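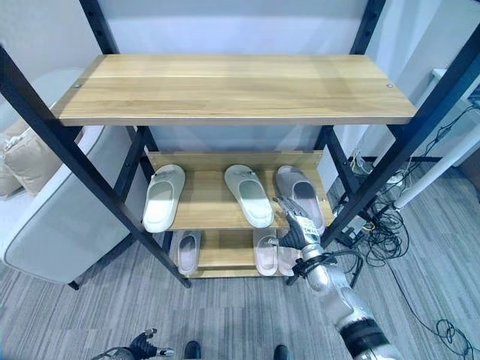 Slides on the two-tier rack, black shelving frame over it.

February, Femi Omoregie

# Wollthorpe slippers

Notes on the hallway footwear set. Tidying only: pairs put together, toes to the back, lined up on the shelf. 559 clips, 104 of them held back for checking. Outdoor shoes are in Flusthorpe, don't mix the two.

## Labels

- `pair` - same colour, side by side
- `single` - one slide, its match elsewhere or not in view
- `part` - partly covered, still counts

Colour names are a mess. Pale mint and white get swapped, so do greyish pink and lavender. Went back over 14 of the worst, the rest are as they came. If your not sure put `pale` and move on.

## Layout

`clips/` then `labels.csv`, one row per slide. Left to right, top shelf first. Ekwueme used the older order, needs flipping before you merge.

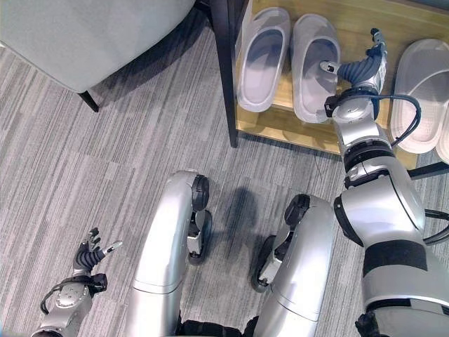 **Does a pair have to be touching to count?**

A small gap is fine, as long as no other slide sits between them. Anything wider gets two `single` rows.

## To do

- sizes, missing thoughout
- merge with Gedudow

Contact: Femi Omoregie | © Wollthorpe | Back to top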